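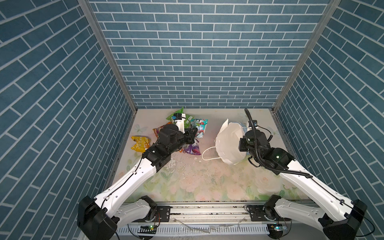

Povo thinks we should stop at 400 runs, as the bag task has had its share of arm time already. Povo may be right. I wrote back that I want a few more with the wrappers piled close together. Most of our early runs had each bag lying by itself, and the model learned to expect that.

Started at 7 this morning. Did 12 runs before coffee and threw out the ones where I dropped a bag halfway. I keep the slow ones. If I hesitate over a grip, the hesitation goes into the data too, and I have decided I can live with that.

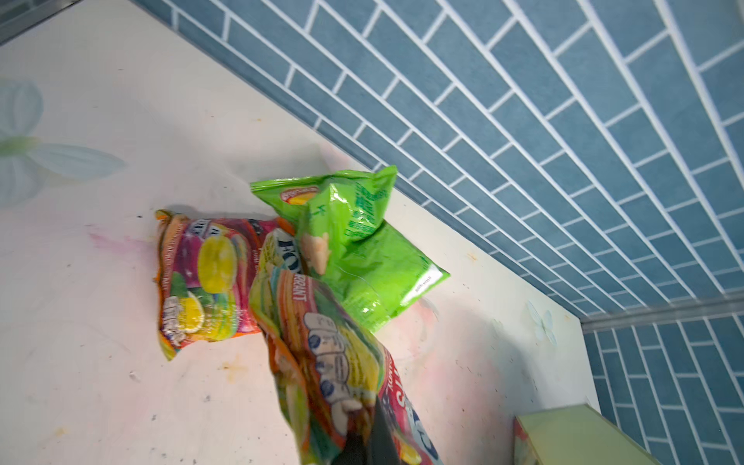 Flokthorpe Robot Learning Group / Bench diary / February

Crumpled bags are harder than boxes. The shiny plastic catches the light, and a bag on top of another one hides the edge I want to pinch. I changed my approach after lunch and now come down more steeply with the left arm.

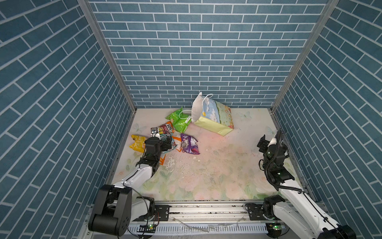
The steeper approach also means more wrist movement, so each run takes longer. Finished the day at 55 good ones. Labels still to do, and the notes on failed grips need to go in the same folder as the runs. Shoulders sore from the controls. Tomorrow I start with the arms swapped.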